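Horkcombe Museum of Everyday Things
Learning Pages for Young Visitors

Wood: Reading the Story Inside a Tree

Look around the room you are in. There is a good chance that something near you is made of wood. It might be a door, a pencil, a chair or the floor under your feet. People have made useful things from wood for many thousands of years, and they still do so today.

These pages explain how a tree makes wood, why wood has lines and patterns in it, and how a tree becomes a board. Words in the list at the end may be new to you.

What is wood?

Wood is the hard material inside the trunk, branches and roots of a tree. It does two important jobs. It holds the tree up, so that the leaves can reach the sunlight. It also carries water from the roots to the leaves.

If you looked at a thin slice of wood under a microscope, you would see a great many tiny tubes packed closely together. Most of them run up and down the trunk, like a bundle of drinking straws held in your hand. Water travels through the tubes in the outer part of the trunk. Farther in, the old tubes are no longer used for water, but they still help to keep the tree standing.

The outer part is called sapwood. The inner part is called heartwood. In many kinds of tree the heartwood is darker than the sapwood.

How does a tree grow wider?

Just under the bark is a very thin layer called the cambium. It is the part of the trunk that makes new wood. Each year, the cambium adds a fresh layer all the way around the trunk, and the tree becomes a little wider.

In places with a warm season and a cold season, the tree does not grow at the same speed all year. In spring it grows quickly, and the wood it makes is often pale. Later in the summer it grows more slowly, and the wood is darker and more tightly packed. In winter it rests. One pale band and one dark band together make one growth ring.

If you count the rings on a stump, you can learn how old the tree was. The great oak slice in our entrance hall came from Fukcombe Wood and has 254 rings. Visitors may touch it gently. A small brass pin marks the ring that is 200 years in from the bark.

Rings can tell us about the weather, too. A wide ring often means a good year with plenty of rain. A narrow ring may mean a dry year, a very cold year, or a year when insects ate the leaves. Scientists who study tree rings are called dendrochronologists. You can say it like this: DEN-dro-kruh-NOL-uh-jists.

From tree to board

After a tree is cut down, its branches are removed and the trunk is taken to a sawmill. The trunk is now called a log. At the mill, large saws cut the log along its length into boards.

Fresh boards are full of water. If they were used right away, they could shrink, bend or crack as they dried. For this reason they are stacked with small strips of wood between them, so that air can move through the pile. Some mills dry their boards in a warm room called a kiln. Others leave them outdoors under a roof – a slower method, which can take a year or more for thick boards.

The old Khokhar sawmill near Horkcombe dried its boards outdoors. In its busiest years it could hold some 600 boards at a time. You can see one of its saw blades in Gallery Two.

Why does wood have lines?

When a log is cut into boards, the saw slices through the growth rings. On the end of a board, the rings look like curves. On the long, flat face of the board, the same rings appear as lines, waves or arches. The direction of these lines is called the grain. 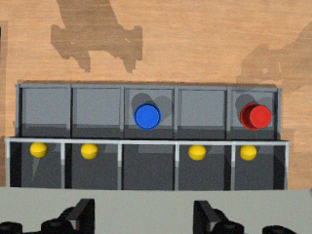
Grain is one of the first things a woodworker looks for when choosing a board. It shows which way the tubes ran when the tree was alive, and wood usually splits more easily along that direction than across it. On the tabletop under the gray two-tier shelf unit, the grain is a set of fine lines running from left to right, and there are darker brown patches in the pattern as well. Differences in color like these can have several causes in real timber. A board may include both heartwood and sapwood, or it may have been cut close to a place where a branch once grew.

The round mark left by a branch is called a knot. A knot forms when the trunk grows outward around the base of the branch. The wood in a knot is very hard, and the grain bends around it like a stream flowing around a stone.

Hardwood and softwood

Wood is sorted into two main groups. Hardwood comes from trees with broad leaves, such as oak, maple and cherry. Softwood comes mostly from trees with cones, such as pine, spruce and cedar.

These names can be confusing. Balsa is a hardwood, yet it is so soft that you can dent it with a fingernail. Yew is a softwood, and it is harder than many hardwoods. The names tell us about the kind of tree and are a poor guide to how the wood will feel.

Looking after forests

A tree may need many years to grow large enough for its wood to be used. People who care for forests must plan a long way ahead. In the Grirkix Plantation, 300 young trees are planted every March in the areas where older trees have been cut. Dead trees are sometimes left standing there, as they make good homes for beetles, owls and woodpeckers.

You can help by using both sides of your drawing paper, by putting used paper in the recycling bin and by taking care of wooden toys so that they can be passed on to another child.

Try this at home

You will need: a sheet of thin paper, a wax crayon and a piece of unpainted wood with a rough surface. Ask an adult before you begin.

1. Lay the paper flat on the wood.
2. Hold the paper still with one hand.
3. Rub the side of the crayon over the paper, pressing lightly.
4. Look at the lines that appear. Are they straight or wavy? Can you find a knot?

Try the same thing with a different piece of wood and compare your two rubbings.

Words to know

Bark – the tough outer covering of a tree.
Cambium – the thin layer that makes new wood.
Grain – the direction and pattern of the lines in wood.
Heartwood – the older wood in the middle of the trunk.
Kiln – a heated room used for drying wood.
Knot – the mark left in wood where a branch grew.
Sapwood – the younger wood that carries water.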